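August, just after 4 in the afternoon

Pendulum again! Nizar Sfeir and I hung the brass bob from the stairwell bracket at Bredmont, 3,145 mm from the knife edge to the middle of the bob, and timed it in batches of 20 swings (there and back counting as one, for anyone reading this who was brought up otherwise). We did 6 batches before tea and I was rather pleased with how well they sat together, all bar the second, when the front door went and a draught came up the stairs. I have left that one in the table with a cross beside it.

Diane Perron wondered whether we were letting it go from too far out, and I think she has a point – the simple formula only wants small swings, and I had got a bit generous with my arm. Tomorrow we start closer in and burn through the thread instead of letting go by hand, which ought to stop that slow sideways wander as well.

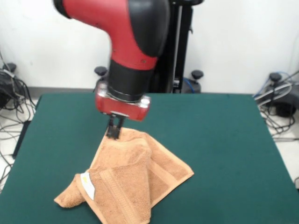

*Tan towel held up by one corner, green-topped table.*

Still to do: check the steel tape against the Plerkard rule, and ask Mansour if we may have the stairwell until 6. Notes carry on at page 105.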